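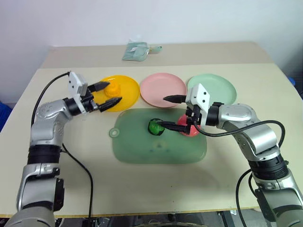

Anastasia Lambrakis writes that she would have liked more plates and fewer cutting boards, and that the children at her end of the room always want the yellow one. She is quite right about the yellow one, and I will come back to it, but her note reached me just as I was sitting down to this report and it seemed a friendly place to begin.

Progress report to the Vodora fund, play kitchen project
Jul 5, 2020

14 shares · 3 comments

Thank you again for your patience with us over the spring. You will remember that the grant was made in December for two things: a proper set of kitchen play materials for the Puvar playroom, and some time for us to work out how the tables should be laid so that the younger children can use them without a grown-up hovering. The first part is nearly done. The second part has gone slower than I promised you, and I would like to explain where we are.

The materials. We bought most of what we need from Halilović, who let us have the plates and boards at a fair price and threw in the delivery. The plates are plain and round, in good clear colors - a yellow-orange, a pink and a pale mint green - and we set them in a row across the middle of the table, one color to a place. The cutting board goes in front of them. It is a dark sage green that lets a little light through, with a ring-shaped tab on one side for hanging it up. We chose it over a white one after a good deal of talk, mainly for the pleasure of how it looks against the cream tabletop. The small play pieces come out a few at a time and start on the board or on a plate.

Now, the yellow plate. Anastasia noticed before I did that when a yellow piece is put on the yellow plate, it very nearly vanishes. The older ones enjoy this enormously and have made a hiding game of it. The little ones are puzzled and go looking on the floor. We have decided to keep it as it is for the older group and to swap the piece over to the pink plate for the toddlers, where it shows up nicely. It is a tiny change and cost us nothing, but it is just the sort of thing we hoped to learn by taking our time.

Cleaning up. You asked in your last letter whether tidying would be part of the play, and yes, it will be. We have a small teal-green dustpan set that lives at the back of the table, on the taupe strip along the wall, so it is in plain sight from the start and doesn't have to be fetched from a cupboard. I was doubtful about this (I am of the generation that puts the dustpan away before company comes), but I have come around to it. We would like hooks for the boards too, and I have asked for a price.

Families. We now have 70 families signed up for the playroom, 11 of them new since my last report. We are seeing them in small groups, 13 children to a group at the most, and I expect that to hold for a good while yet. Several parents have asked where they can buy the same plates for home, and I have been passing on the Halilović address with my blessing.

Money. We have spent around two-thirds of the materials line. What is left should cover the hooks, a second row of plates and a storage shelf. Skememen have offered to build the shelf to our measurements, and I would dearly like to say yes, though their price is higher than what I had put down in the budget. May I move a little from the printing line to make up the difference? We have printed hardly anything this year. I will send the figures separately so that you can look at them side by side.

What has not gone well. The picture cards that were to show each child how to lay a place are still not drawn. I took that job on myself and I should not have done. Anastasia has kindly agreed to take over the drawing, and the 2 sample cards she has made so far are much better than anything I would have sent you.

As for her wish for more plates, I have put it on the list for the next order. The boards we have will stay, and she can have first pick of the new colors.

With warm thanks from all of us at the playroom. Please do write if anything in the money section is unclear, and I will go through it again.

3 comments · 14 shares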